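Search this site Enter keywords Go

Does the Route 7 bus still make sense? A term project on the Tradgate night service

So when we had to pick a topic for the term project I went with the thing I complain about most, the bus. More exactly the Route 7 night bus, which runs from the interchange at Tradgate out through Surnik and back again, and which the council wants to swap for a book-ahead minibus. You ring up or use the app, they send a minibus, everyone's happy. That's the pitch anyway, and I wanted to know if it would work for people who ride it at stupid o'clock (me included!).

What I did

I rode the 7 on and off for most of April, usually the 10.40 pm out of the interchange, and talked to anyone who didn't look like they wanted to be left alone. I also left a paper survey at the Surnik milk bar and put the same questions online. I read the council's consultation paper twice, and then once more with a highlighter because the costing tables are a nightmare. They have the subsidy per trip on one page and the subsidy per passenger on another, and the two don't use the same months. I emailed to ask why and got a very polite reply saying my query had been passed on.

The route gets some 2,000 boardings a month according to the paper, but only 900 of those are after 9 pm, and the late ones are what the change is all about. The daytime 7 stays as it is. I didn't realise that until my second week, so my first lot of survey questions was pretty useless and I had to redo them. Sorry to everyone who filled in the green form.

What people told me

Shift workers were the most worried, easily. A fixed bus is there whether your shift ends on time or not, and a booked one isn't if you get kept back. The proposal says bookings close an hour before pickup. One bloke who finishes at a bakery pointed out that he often doesn't know he's finishing until he's got his apron off. Fair enough.

Students liked the app idea a lot more than I expected, mostly for the bit about being dropped closer to home. The walk from the last stop is unlit past the oval and I hate it too. Older riders were split. Some already book the community car on a Thursday and know how it goes, and others said they would simply stop going out.

The money side is where I changed my mind a bit. Lenz, the company that runs the night bus now, would keep the contract with 2 minibuses in place of the one big bus. Fuel goes down but driver hours go up, and I couldn't get the savings in the paper to add up unless hardly anyone books. That seems like a weird thing to plan for. 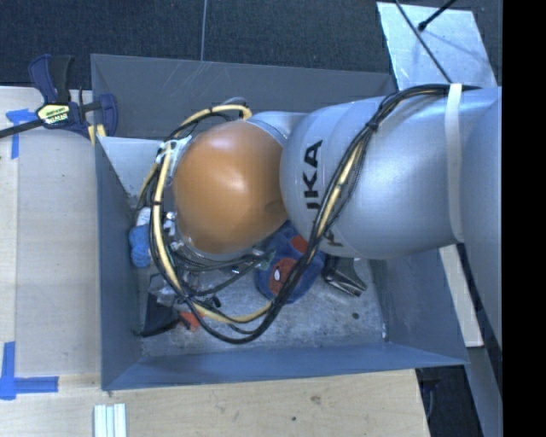
Nazmiye Akgül thought I was being too hard on the council there, and that a half-empty bus costs the same to run however fond of it we are. She'd keep the last fixed run of the night and make everything before it bookable. I've put that in as my main recommendation, with her permission, and added that the booking cut-off should come down to fifteen minutes.

If I did it again I'd survey people who don't catch the 7 at all, especially out Ergate way where there's no night bus to lose. I ran out of weeks. The survey questions (second version) are in the appendix.

Comments

surnik_mum: Good read. My daughter gets the 10.40 and there is no way she'd know an hour ahead.

Terry: You left out the Friday footy crowd, they fill that bus on their own when there's a home game.

busnerd: The subsidy tables don't match because one is financial year. Took me ages to work out as well.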